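4. Die Abtropfmatte auflegen und die Spülmaschine einräumen

So, jetzt wird's gemütlich! Die Rollmatte lege ich immer zuerst auf, dann habe ich gleich eine zweite Ablage.

1. Matte über dem rechten Becken ausrollen, die Silikonenden liegen links und rechts auf.
2. Den Geschirrkorb ganz herausziehen (bitte nicht nur halb, sonst stößt man sich ständig).
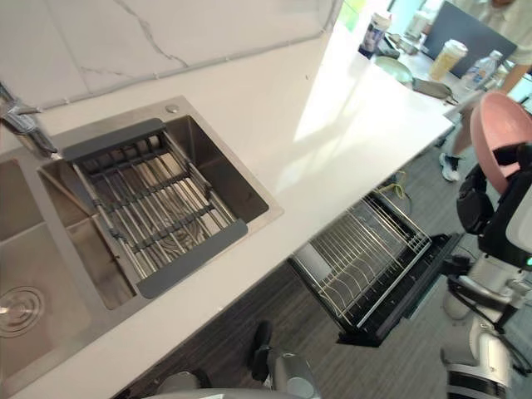 Abb. 4: Rollmatte über dem rechten Becken, Geschirrkorb ausgezogen

3. Teller einzeln zwischen die Stäbe stellen, die großen nach hinten.

Achtung: Heiße Töpfe kommen bei mir nie auf das Silikon!
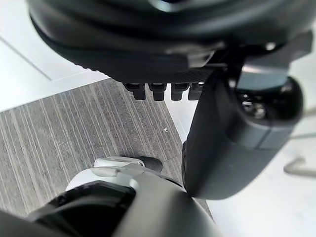

4. Korb langsam zurückschieben und kurz horchen, ob etwas klappert. Wenn ja, noch mal raus damit und die Teller zurechtrücken.

Hinweis: Meine Freundin Zsófia rollt die Matte abends ein und stellt sie hochkant zum Trocknen hin, das klappt prima.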